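**Ruvis** is a table-top picking kit made by Cormier, a small automation firm based in Flultham. It is sold to shops, repair counters and college workshops that want a robot arm to pick up and set down small boxed goods, and it comes with an arm, a two-fingered gripper, a small camera fitted close to the gripper, and a program called Erent which ties the three together. It is best known among hobbyists and small traders, who tend to speak of it fondly even when they are grumbling about its cables.

## History

The kit grew out of a packing aid that Sihan Qian and Riaan Zulu built for a mail-order stockroom in Flultham. The first version used suction cups, and these did very well on glossy cartons and rather badly on anything with a fold or a flap near the middle. Wulan Jugah, who joined them to work on the gripping side, drew up a pair of tapering fingers instead, and after a long spring of filing and fiddling the new gripper was shown to buyers in May. The suction version was quietly dropped, though a few are still in use and Cormier goes on supplying cups for them.

## What is in the kit

The standard set holds the arm, the gripper, the camera, a clamp for the table edge, a power unit and 2 spare fingers wrapped in paper. There is a printed handbook as well, a friendly and rather chatty thing written by Rungnapa Nakpan, with a chapter on choosing a table that many owners say they wish they had read first. Erent is put on the buyer's own computer and needs no subscription.

Support is by telephone, with a longer call-in session on Thursday for people who are setting up for the first time. Cormier also offers a paid visit, in which one of the staff comes out, bolts everything down and stays for the first six hours of work -- a popular choice with schools.

## Use

An owner teaches the kit a new item by placing it on the table at several angles and letting the camera look at each one. The handbook suggests 20 views for a plain carton and more for anything with a busy printed lid. Once this is done, the arm can be told to approach the item with its fingers apart, close on two opposite sides and lift.

Small electronics packaging is a favourite subject for practice, being light, square-edged and easy to come by. Pale tables are a little harder on the camera than dark ones, and the handbook advises turning the table or the lamp if a bright patch of glare falls near the working area.

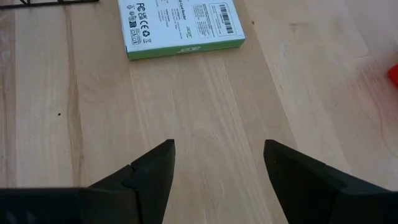 *Gripper open on a wooden tabletop, with a boxed Acer card reader ahead of the fingers.*

## Reception

Carter Thibodeau, reviewing the kit for a workshop newsletter, called it "a patient sort of machine" and praised the fingers for their gentle hold on thin card. He was less happy with the clamp, which he found too shallow for his old oak bench, and with the time Erent takes to start up of a morning. Cormier has since brought out a deeper clamp -- sold separately, to the mild annoyance of earlier buyers.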